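Manipulation Learning > Data and Methods > Wrist-view grippers: does scene clutter in demos help or hurt?

11 posts

kvs_lab
Posted 3 November 2019

Following up on the dish-sorting thread, which was getting long. We finished the comparison between demos recorded on a bare bench and demos recorded in real kitchens and dining rooms. All demos were recorded with hand-held grippers, parallel jaws, one camera per gripper. Same policy network, same training schedule, same optimizer settings. The only thing changed was where the demos came from.

Set A: 2,000 demos, gray bench, plain wall behind.
Set B: 2,000 demos, homes, nothing cleared except enough table to work on.

Evaluation was on the Durlow arm in a room neither set had seen, 30 trials per policy. The task is to pick the named dish and stack it on its match. Policy A completed 11 of 30. Policy B completed 27 of 30.

The view below is typical of Set B. Note how much of the far side of the table and the room behind it gets into the image.
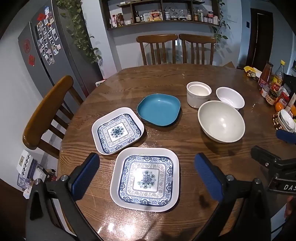

Set B, dining table, wrist view. Two matching plates, teal dish and white ware; second gripper at right.

My reading is that the network trained on A learned to use the uniform background as a cue for the plate edge. Once the background has chair slats and bottles in it, the approach angle drifts before the jaws get near the rim.

Kevser Saraç

ostrander_m
Reply #2

Thirty trials per policy is thin, but a gap that size is hard to put down to luck. What I would question is the cause. Bench and home differ in more than clutter. Lighting, table height, surface finish and the people recording all changed at once. The gloss on that table alone could account for part of it. There is glare on the wood right below the near plate, and a reflection washing out part of the pattern inside it. A gray bench gives you none of that.

kvs_lab
Reply #3

Agreed that they are mixed together. The recording staff was the same for both sets, so you can drop that one. Table height varied within B and we logged it. Finish we did not log.

b_vasiliu
Reply #4

I ran something close to this last year on the Grostex data and got a weaker effect. Our home-trained policy was better on transfer and worse on final placement. It reached the right dish nearly every time and then set it down off center. We put that down to fewer close-range frames with a clean view of the rim.

Are you cropping? With the wrist camera placed that way, both jaws and the near plate take up the bottom of the image, and the top is furniture and a refrigerator. If you feed the full image, you are spending resolution on the refrigerator.

Brândușa Vasiliu

kvs_lab
Reply #5

Full image, downsampled. We tried a center crop early on and lost the second gripper in a lot of frames. That hurt the two-handed segments badly enough that we went back.

tallgrass
Reply #6

I don't agree that the furniture is wasted. The far edge of the table and the chairs are what fix the camera pose when the dish itself is close and blurry. Mask the background on Set B at training time and rerun. If the policy holds, Brândușa is right about the crop. If it falls apart, it was using the room to localize. It costs you one training run.

b_vasiliu
Reply #7

It would also stop working the moment someone moves a chair. That is my objection to letting it localize off the room in the first place. You want pose from the jaws and the object. The jaws are always in the same place in the image, so they give you a fixed reference for free.

tallgrass
Reply #8

A fixed reference to the camera, yes. It tells you nothing about where the camera is relative to the table.

ostrander_m
Reply #9

Back to finish. Kevser, could you split B after the fact by surface? Glossy, matte, tablecloth. Labeling one frame per session should be enough. Then record a small Set C on the bench with a glossy board laid over it. If C closes a good part of the gap, clutter was getting too much of the credit.

kvs_lab
Reply #10

The split is doable from the session index. Set C is possible too, and we have a varnished board from the Ovness tests that would fit the bench. The masked run goes first since it needs no new recording. I will hold the trial protocol fixed and raise the trial count on all three.

On placement: I checked the three failures from policy B. Two were off-center stacks, both with the square plates, where the corners have to line up. The other was a missed grasp on the small bowl. So there may be some of Brândușa's effect in our data as well, too few cases to say.

b_vasiliu
Reply #11

Square plates were our worst class too. We scored rotation error separately from offset and most of it was rotation. If you still have the final frames, score them that way before you rerun anything. I can send the Arango script we used, it only needs the four corners marked by hand. I will not get to it before December.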